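Friday at the Gbeho open day

We got to the Gbeho paper works just after the gates opened, and I'm so glad we did, the line for the pulp room was already out the door! Yaa Boateng took our group round. She let us dip our own sheets (mine had a hole in it, I love it anyway) and then we watched the big drying rollers from the gallery. The smell is like wet cardboard and toast.

Lunch was bean stew in the yard, 4 tokens a bowl, and worth every one. 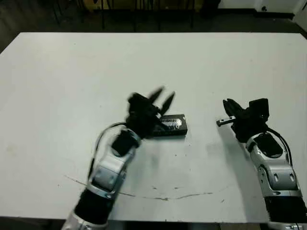 Getting there

Take the Lukelville bus and get off at Zinduren. It's a short uphill walk from the stop, so bring water.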